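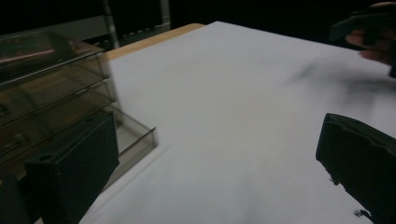
Section 4: Setting up and levelling the scale

Read this section before you weigh anything on the Chae 814. The scale is sensitive enough to pick up a draught from an open window or a knock to the table leg, so a few minutes spent on the position will save you a lot of repeat readings.

4.1 Choosing a place

1. Pick a table that doesn't rock. If you lean on it and it moves, use another one or wedge the short leg first.
2. Keep the scale away from radiators, fans and direct sun.
3. Leave a hand's width clear on all sides. Papers or cloth touching the pan will change the reading.
4. Do not set the scale down on carpet, foam or a folded towel. The feet need a hard surface.

Note: The scale can share a table with other things, provided they don't touch it. Clear away anything that hums or shakes while it runs, such as a sewing machine. 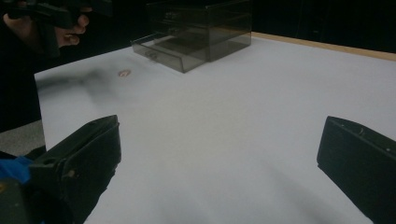 If you have to move the scale to another room, lift it by the base with both hands. Never lift it by the pan. Let it stand for an hour in the new room before use, and longer if it has come in from a cold car or shed.

4.2 Fitting the batteries and pan

1. Turn the scale over and slide the battery cover towards you.
2. Put in 2 AA batteries, matching the signs inside the case. Do not mix old and new.
3. Close the cover and turn the scale the right way up.
4. Lower the pan on to the centre post and turn it until it drops into place. Do not press down.

Caution: Take the transport screw out before you fit the pan. It is the red screw on the underside. Weighing with the screw in place can bend the post, and this is not covered by the guarantee. Keep the screw -- you will need it if the scale is ever sent back.

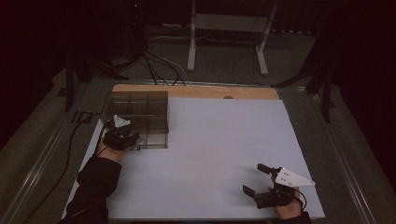 4.3 Levelling

1. Look at the bubble next to the display.
2. Turn the front feet, one at a time, until the bubble sits inside the ring.
3. Press gently on each corner of the base. If it tips, lower the foot on that corner and check the bubble again.

4.4 Setting zero and checking

1. Press ON and wait for the display to stop changing.
2. Press ZERO with the pan empty.
3. Place the 200 g check weight in the middle of the pan. Use the cloth supplied, as grease from your fingers adds to the weight over time.
4. Read the display. If it does not show 200 g, take the weight off and follow the steps in Section 5.

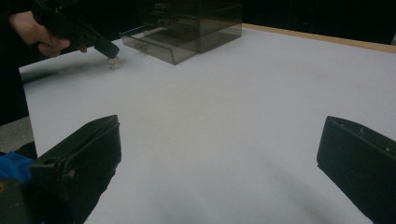
Small, light items should be put down in the middle of the pan and left alone until the reading settles. For very light parts, weigh ten together and divide -- the result will be closer than a single reading.

Caution: Do not load the pan beyond the limit printed on the base. If the display shows a row of dashes, remove the load at once.

Related pages
Section 3: What is in the box
Section 5: Adjusting the scale with a check weight
Section 6: Counting small parts
Section 9: Cleaning and storage
Spare pans and feet for the Chae 814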